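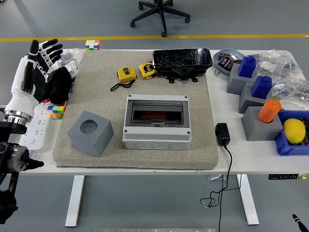 Right, it's 9th May and I have promised Thư Vũ that the white desk will be clear enough to work at by the end of the month. She laughed. I'm posting as I go so that I can't back out.

The power strip stays down the left edge, which is the one decision about this desk I have never regretted. Plugs within reach, no crawling underneath, and the middle is free for actual work. If you've only got one long strip, put it along a short side and leave it there.

The beige pad gets a lot of questions so let's do that now. It's a bit of carpet-textured stuff, speckled, and it does the job of a posh bench mat for a fraction of the money. Small screws land on it and stop. On the bare white top they skate off and you find them in June with your foot.

Downside: it holds on to dust like anything. I go over it with the brush end of the hoover and then a loop of parcel tape round my hand. Sang Châu says to take it outside and beat it like a rug and I think he may be right, but it's raining.

Two tape measures. I know. Both yellow, both in use, and they live at the back of the pad. The one with the black wrist strap is the one I reach for, and the other has black lettering on its face so at least I can tell them apart at a glance.

A few of you have asked if I check them against each other. Yes! Hook both on the same edge, pull out to 500 mm, look at the lines. Then do it again with a push measurement against a wall, as the hook is meant to slide a tiny bit. If one's out, bend nothing, just stop trusting it.

Light grey enclosure next, the one with the smoky see-through cover and the screws at the corners. I like these so much. You can see the orange-red bit inside without opening anything, and there's a little latch tab at the bottom of the cover for when you do need to get in. It's going on the Trallau shelf once I've labelled it.

(Trallau is the shelf. All the shelves have names. Pristia is the top one, Manalastas is the deep one where things go to be forgotten. It made sense when we were painting them.)

The grey printed cube with the round hole in the top is staying out. I've been told it's clutter. I say it's a 3D-printed cube with a hole in it and I might want one. Pencil holder? Somewhere to stand a small screwdriver? Suggestions welcome, sensible ones first please.

Black plastic tray thing at the back of the pad - the shiny one with lines all over it like cracked glaze. It's got mounting tabs at the bottom corners, so in theory it could be screwed to something and stop wandering about. In practice it's been what I lean a tape measure on. Verdict: one more month.

Bag of small grey hardware, back left corner. This is the real job. A see-through bag feels organised because you can see the bits, and then you need one bit and have to tip the lot out. I've ordered a Camix divider box, 350 mm long, and the bag is getting sorted into it tonight with the radio on.

Glove: black fabric, crumpled, looking sorry for itself. It needs its partner or it needs to go. I've given the partner until tomorrow.

And the Rubik's cubes, before anyone starts. One at the far back edge, one down on the left by the glove. They are both staying. I can't solve either of them past the first layer, I just like something to twist while I'm on the phone.

Thư has now replied with "that's nearly everything staying then". Rude. The bag is going. Possibly the glove.

Putting the kettle on and then it's me and the Camix box. If anyone has a good way of sorting washers by size without measuring every single one, tell me before I've drunk this tea.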